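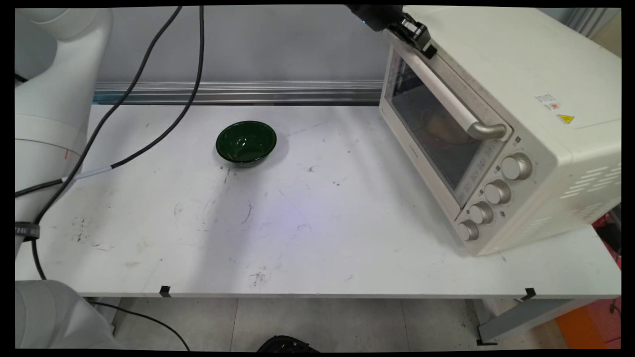 Green bowl, cream toaster oven.

03/02/2018

Quick one tonight, kids are nearly in bed and I've got maybe ten minutes. A few of you asked about the slow cooker lamb shanks I mentioned last week so here goes.

Four shanks. Brown them first, propely brown, on all sides. I skipped this once and the whole lot came out grey. Never again. Then two onions, a carrot or three, garlic (lots), a tin of tomatoes and a good slosh of red. Whatever's open. Kamala Bangera gave me the idea of a cinnamon stick and I was a bit doubtful – but it works, just fish it out before serving.

Low for eight hours. Don't lift the lid!! Every time you peek you lose heat and then dinner's at nine.

Shanks were $26 for the four at the butcher in Hetton, which is up on last year but still two meals for us. Leftovers get shredded and go through pasta the next night, or under mash if I can be bothered.

Salt at the end not the start. The liquid cooks down a bit and I've ruined one that way. If it's too thin, take the meat out and boil the sauce hard in a wide pan for ten minutes or so.

Kaja Vasiliauskas does hers with barley thrown in for the last couple of hours. Havent tried it yet. Will report back.

Right, someone is yelling for water. Zucchini slice next time, I've got a mountain of them.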